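Washing Up in a Tiny Kitchen

My last apartment had a dishwasher and I cried a little when I left it. The new place on Colden Street has one sink, about as wide as a shoebox is long, and a strip of counter next to it. I've been washing everything by hand since March and I have opinions now!

First, scrape before you do anything else. I keep an old rubber spatula by the trash for this and nothing else. Oatmeal, rice, egg yolk — all of it goes in the can, and the water stays usable twice as long. Anything with dried-on starch gets a cold soak. I used hot water for years and wondered why my rice pot always had that gluey film.

Then go in order. Glasses, silverware, plates and bowls, and the greasy pans last. My neighbor Letay Ambaye washes her pans first to "get them over with" and we've agreed not to discuss it.

I don't fill the sink anymore either. A small tub with a squirt of soap does the job, and I can lift it out when I need to drain pasta. Swap the water when the suds go flat. If you've got a big load, that might be two or three tubs, and that's fine.

Bowls are what give me trouble. Plates line up nicely, but bowls roll, nest into each other and hog the whole rack. What works for me is to put the biggest one in first, at the far end, tipped forward so the rim points down and the water can run out. The rest follow in the same direction, each leaning a little on the one behind. Never stack them wet (ask me how I know... you get a ring of cloudy water in the bottom one, and sometimes they stick).
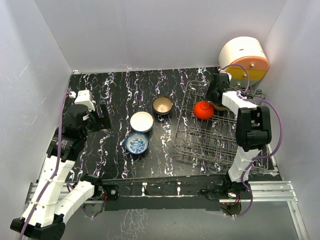
Bowls of different kinds and a wire rack.

If you have anything with a metallic finish or a painted pattern, skip the scouring pad. A soft sponge and a bit of patience will get it clean. For tea stains in a plain white bowl I make a paste of baking soda and water, leave it on for 30 minutes, and rub it off with a wet cloth.

About the rack. Mine is wire and it gets gunky at the joints where the wires cross. Once a week, usually Wednesday, I stand it in the tub with hot water and a glug of white vinegar, give it an old-toothbrush scrub, and dry it right away so it doesn't rust. Put a folded towel under it if you don't have a drip tray. The towel needs washing too, more often than you'd think.

Towels for drying should be thin cotton. The thick fluffy ones look lovely and just push water around. Wash them without fabric softener, which leaves a coating, and wash new ones twice before you use them on glasses.

Last thing, the sponge. Wring it out hard and stand it on its edge, someplace air can get to it. When it smells, it's done — I cut a corner off and move it down to the bathroom-cleaning bucket, so it never wanders back to the dishes.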